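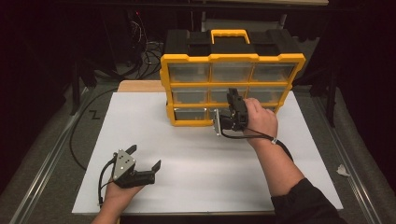

一只手持夹爪对着零件盒的小抽屉，另一只低悬在白板前方，工作台上。

我在共享工坊里做夹爪，做到一月，得出一个不太体面的看法：家庭自动化最大的敌人是抽屉。

工坊叫Cunderham，按小时收钱，周三晚上便宜。我的项目叫Prajapati，目标写在第一页：让机器替我从零件盒里取一颗螺丝。写的时候觉得这句话很谦虚。如今硬件清单排到第23项，说明文档1497行，螺丝还是我自己拿的，手指，三秒钟。

网上谈自己造机器人的文章，多半爱谈模型，谈算力，谈将来谁来洗碗。很少有人谈线。夹爪后面拖着线，线绕到手腕上要扎一道，扎紧了手麻，扎松了它就去勾桌上的东西。我在线的走法上花的晚上，比花在代码上的多，而代码还有人肯听我抱怨。

再说抽屉。小抽屉是给指甲设计的。人用指甲一抠，顺手一带，根本不过脑子；换成两片夹爪，角度差一点就滑开，力气大一点整个盒子跟着走。于是得有另一只手扶着。为了省一只手，先用掉两只，这笔账我算给Coluvgate论坛上的人听，收到的建议是买Dronodard的成品夹爪，价钱够我买100个零件盒，每盒只装一颗螺丝，敞着口。

说实在的，这方案我认真考虑过一个下午。

可我还是主张自己做，而且主张从这种没出息的活儿做起。自己握着夹爪去够一个抽屉，才知道平时那只手有多少本事是白送的。买来的东西会替你把这一段跳过去，你只会在它失灵的时候骂它笨。我现在骂得比较少，主要是知道该骂谁。

下一步是改爪尖，再薄一点。螺丝先放桌上。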